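# House rules for running arms in a home laundry - working copy

Started in August, Segundo keeps asking where this is written down so now it is. Covers setup, speeds, stops, cloth, teardown. Read all of it once, then keep the checklist at the bottom open on your phone.

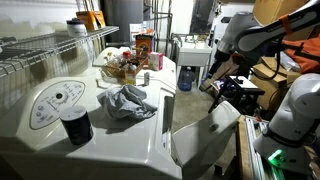 Most of what follows comes out of the risk sheet we did for the Drernisari job, trimmed for real houses. A lab cell has a fence and a floor you know. A laundry room has a water heater, a sink, somebody's detergent and one door. So the rules are stricter on people and looser on tidiness.

## Before you power anything

1. Walk the room with the arms off. Find the water shutoff, the breaker, the way out. Say them out loud to the second person.
2. Two people, always. One drives, one holds the stop. Holder does not fold, does not text, does not fetch parts.
3. Look for gas lines, hot pipes, heater vents. Anything like that gets a keep-out box in the planner, 15 cm past the surface. Sinks and faucets too.
4. Leave household stuff where it lives unless it's glass, open, or leaking. We want normal clutter. Caps get checked by hand, every bottle, every jar.
5. Washer unplugged or locked out if the task doesn't need it running. Tag on the plug.

Step 5 gets skipped the most. Don't.

## Base and cables

- Lock the casters, then push the frame hard with your hip. If it walks, re-level it.
- Bolts on the extrusion: check at every new site. The van ride loosens them.
- Power cables off the floor wherever there's a drain or a sink. Drip loop on anything that has to go past one.
- Strap the arm cabling with slack for full wrist rotation. Run the wrist end to end at crawl speed and watch the cable, not the screen.
- Controller stays on the door side of the room. You should never have to reach past an arm to shut it off.

## Speeds and force

Defaults are in the Catora profile, file is `laundry_home.yaml`. Load it, then check it really loaded - it has fallen back to the bench profile before and the bench profile is way too fast.

- Speed override: 4 percent for the first pass of any new motion. Yes it's slow. Get a coffee (holder doesn't get a coffee).
- Step up only after a full clean pass. Never go to 100 in a house. If a task needs full speed it's a bench task.
- Force limit goes on both arms seperately. Setting the left does not set the right.
- Two arms over the same surface: shared zone on, one arm waits. No exceptions for "they're nowhere near each other".

## Cloth

Cloth is soft and people relax about it. It also snags.

1. Check the piece for drawstrings, hooks, long ties. Those go in the no list for now.
2. Pinch, lift a hand's width, pause. Look for anything coming up with it. Then move.
3. If it catches on something, stop and free it by hand with the arms in hold and the stop pressed. Do not jog it out. Efraín jogged one out at the Grajales house and took a shelf bracket with it.
4. Nothing damp near the gripper fingers until the new covers are in.

## Bottles, boxes, cans

- Treat every bottle as full.
- Bleach and drain cleaner: out of reach of both arms, even if it spoils the layout. Never stored in the same tray as anything with ammonia.
- Cardboard boxes of powder get picked from the sides, low force. Tops tear.
- Spill = stop, air out the room, read the label, then clean. Photo of the label goes in the log.

## Stops

Press it for: a person through the doorway, pet, child's voice close by, water anywhere new, a smell, a noise you can't name, or you just dont like it. You never have to justify a stop. Log it in one line and move on.

After a stop, the driver says what the next motion will be before releasing. Holder says OK. No OK, no release.

Indicator lights are not a safety check, by the way. A lit arm base tells you what the controller thinks. Test the stop button itself at the start of every session and after lunch.

## Leaving

- Arms to park, power down, then unplug. In that order.
- Washer tag off, plug back in. Water back on if you shut it.
- Put things back. Owners notice the soap.
- Log goes to the Wokmont folder under the site number (last one was 654, so check before you make a new one).

## Short checklist

- [ ] shutoff, breaker, exit found
- [ ] holder named
- [ ] keep-out boxes in
- [ ] casters and bolts
- [ ] profile loaded AND checked
- [ ] force limit left
- [ ] force limit right
- [ ] stop tested
- [ ] caps checked
- [ ] first pass slow

Still to write: dryers, stacked units, what to do when the only outlet is behind the machine. Send notes to Segundo Bermúdez or Efraín Castaño, whichever one is not driving.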